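Istdale Manipulation Forum
Methods and Results
Thread: Scoring of the lid-closing task, second evaluation round

zjuhasz
The second round is complete. The policy was trained on 2504 demonstrations and evaluated on articulated objects, with laptop lids as the main category. Lid closing succeeded in 59 of 72 trials. A trial counts as a success when the lid is fully down and the base has moved less than 13 mm. Comments on the scoring rule are invited before the report is issued.

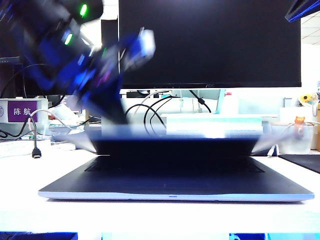 Reply 1
r_dissanayake
I do not support the base-movement limit in its present form. A light laptop on a smooth desk will slide under a push that a heavier one would absorb. The rule therefore measures the object as much as the policy. The Brudier group reports lid angle alone.

Reply 2
pacheco.j
I disagree with the previous post. Lid angle alone would credit a policy that shoves the machine across the desk. In the February round at Kelmont, several such trials were passed and later had to be withdrawn.

Reply 3
r_dissanayake
Then both figures should be published separately. A single pass rate conceals which condition failed.

Reply 4
asivakumar
Was arm speed held constant? A fast approach may account for much of the base movement.

Reply 5
zjuhasz
Speed was not held constant; the policy sets it. Angle and displacement will be listed in separate columns, as requested. The combined rate will remain in the summary table. Mr. Pacheco has agreed to review the trial logs for arm speed.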